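Kilton bus timetable to be recast around rail connections

Evening buses serving Kilton station will be retimed from May so that departures on the two routes sharing the Lamptey corridor are evenly spaced, the operator Urby has confirmed.

Routes 6 and 8 run over the same roads between the station and Lamptey, then split. Under the present timetable both leave the station within two minutes of each other after 7pm, and the next pair does not follow for half an hour. The revised timetable moves route 8 back so that one bus leaves every 15 minutes as far as Lamptey. Frequency beyond the split is unchanged.

The change follows a passenger count at the station forecourt, which logged 2757 evening boardings over the survey period. Most were on the shared section. The count also found that the second bus of each pair carried about a third of the load of the first.
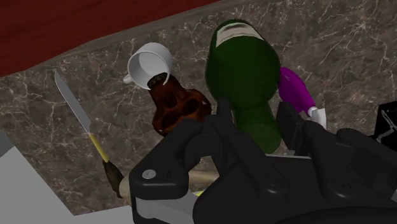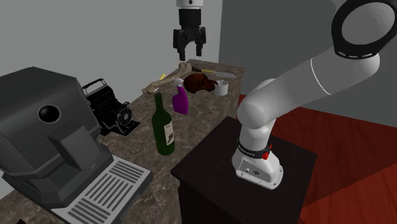

Computer-rendered views with a marble countertop.

Retiming route 8 has a knock-on effect at the outer end. Layover at the Truka terminus falls from 11 minutes to six, the minimum allowed under the current driver schedule. Urby said the margin was workable in the evening, when running times vary less, but that the same spacing could not be applied in the daytime without an additional vehicle.

Rail connections were checked against the existing train timetable. Passengers arriving on the 8:10pm and 9:10pm trains will have a bus to Lamptey eight minutes after arrival. Those going on to Truka from the same trains will wait longer than they do now, as the connecting departure will be a route 6 bus, which turns off before the terminus.

Stop locations and fares are not affected. The last bus from the station will leave at 11:40pm, five minutes later than at present. Printed timetables at the shared stops will be replaced before the change takes effect, and the real-time displays at the station will be updated overnight.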